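Socket outlet ratings

The current rating of a socket outlet is the largest continuous current, in amperes, that its contacts and terminals are designed to carry without exceeding a set temperature rise. It is a property of the fitting alone and is stated separately from the rating of the circuit breaker and the cable.

Ratings are normally molded or printed on the front plate, on the rear of the body, or both. Marking on the front lets a user compare the outlet with the plug of an appliance before connecting it.

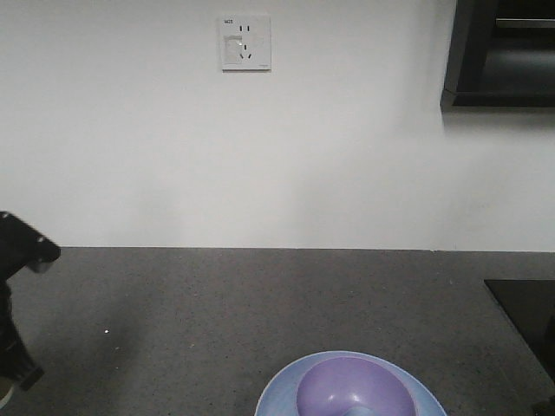 White wall outlet with a rating mark in the upper-left corner of the plate.

Heating in an outlet occurs mainly at the contact surfaces and at the terminal screws. The heat produced at a given resistance rises with the square of the current, so that a load drawing 2 times the rated current produces four times the heat. Worn contact springs raise the resistance and can cause overheating at loads below the rated value.

The rating does not by itself determine the number of appliances that may be connected. Where an extension block is used, the currents of all connected loads are added, and the sum is compared with the lowest rating in the chain. Loads with a high starting current, such as compressors, are assessed separately.

See also: Circuit breaker; Contact resistance; Extension cord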